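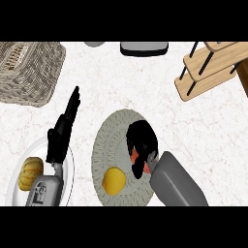

Render: Gholamreza Najafi / Cindard. Posted Jun 28, 2022

The Cumthorpe Kitchen, On Screen

I've worked the tray line at Cindard for long enough to have opinions about every counter in the building, so when the automation group asked if a few of us would come upstairs and watch the simulated kitchen, I said yes before they got to the part about free lunch. (There was free lunch. It was fine.) I promised the other shifts I'd put something up on the gallery page, so here goes.

Gholamreza Najafi runs the simulation side and let me sit next to him for most of a morning. The software is called Forus and the pair of arms we're getting comes through Moodley, and between the two of them they can practice setting a place over and over without anyone having to wash a plate. He had it up to 767 runs when I sat down. I asked if it got bored. He was very patient with me.

The place setting task. Right gripper over the gray mat with something small and orange-red in its fingers, left one up over the plate. I think that's a lemon on the mat. We argued over the yellow thing on the plate for a good ten minutes — I said squash, and two people from the dish room said pastry and would not budge.

I should say the marble is nothing like downstairs. Ours is steel and has a dent in it from the May delivery. I'd love the marble, if anyone from purchasing is reading this!

OK, so what changes for us. I know that's why most of you clicked. The arms go in on the cold side first, one station, days only. Setting trays is the job that gets people in the shoulders and wrists, and I've had the brace myself, so I'm not going to pretend I'll miss doing 113 of them before my break. What I will miss is standing across from somebody while I do it. Cold side is where you hear about everyone's kids and who's selling a car. I brought that up in the meeting and to be fair it got written down, and they've agreed to keep two people at the station next to the arms for now.

The 18 of us on cold side all get the training, nights included. You learn how to stop it, how to clear it and how to load it, and then there's a longer course if you want to be the one who teaches it new trays. That one comes with a bump in pay. I put my name in. So did my sister-in-law, who swore up and down in the parking lot that she never would.

Things I asked for and haven't heard back on yet: a stop button I can reach from the sink side, a straight answer about weekend hours, and mats on the floor for whoever is standing there watching. I also want somebody to show it the bent trays, the ones we all know to flip over. Everything in the simulation is so clean and so nicely lit, and our trays have had a hard life.

Gholamreza is doing another morning upstairs and there's room for more people. It's 40 minutes, you stay on the clock, and you can ask him anything. Sign-up sheet is by the time clock, under the softball one.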